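Old office PCs get a second go at Mostine

14 July 2026 | By Heino Kairys

Reading time: 2 minutes

Print this article | E-mail this article

I've had a soft spot for old desktop towers ever since my first one (a hulking beige thing that doubled as a foot warmer), so I was delighted to hear that the Mostine repair workshop has taken in a batch of 20 retired office machines and is getting them going again.

They came from Allar, the accountancy firm up the road, which moved its staff over to laptops last December and had the towers sitting in a store cupboard until the spring. Most only want a clean and more memory. Thirteen have already gone out to new homes, and the rest are having their processors looked at – which, if you've never done it, is the fiddly bit!

I popped in to see one of the Dells opened up. It's lovely how sensibly these cases are laid out once the side is off: blue plastic on the bits you're meant to pull, the drives tucked in one corner, the power supply all along one edge. You could find your way around with hardly any instructions. The processor socket sits near the middle of the board under a little metal bracket and lever, and you lift those before the chip goes anywhere near it.
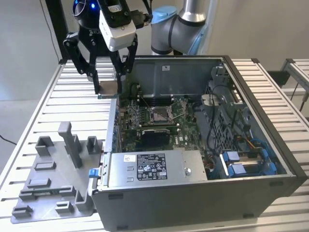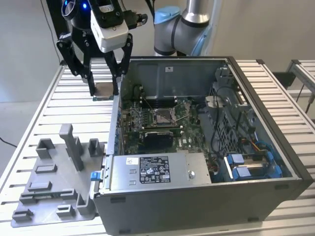
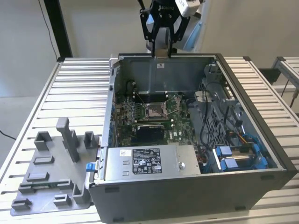
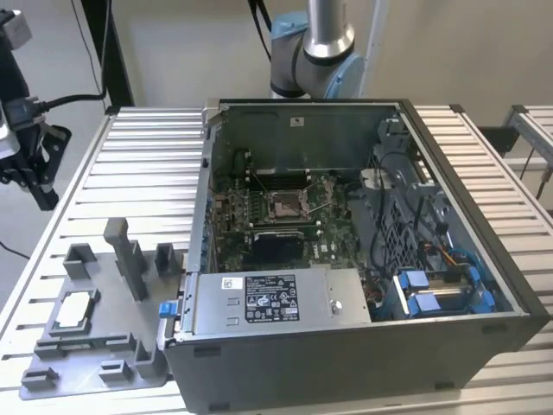

The Dell tower on its side at Mostine, with the processor socket open and empty.

I asked what goes wrong most often and the answer was bent pins, every time. A chip needs to go in flat and square, with the corner mark lined up, and then the lever comes down. No shoving. I've shoved one myself, years ago, and it was an expensive afternoon (my brother still brings it up).

Once a machine starts up properly it gets a fresh system and a wiped or replaced drive, then a sticker with the date on it. Ikonen, the computer shop on the corner, is giving the workshop a good price on memory, and the next few towers are promised to the homework club at Stellness, where the children have been sharing 2 between the lot of them.

If you've got a tower of your own gathering dust, Mostine would still like to hear from you, working or otherwise. Keyboards are welcome too, but please, no more monitors until the back shelf has been cleared.

Print | E-mail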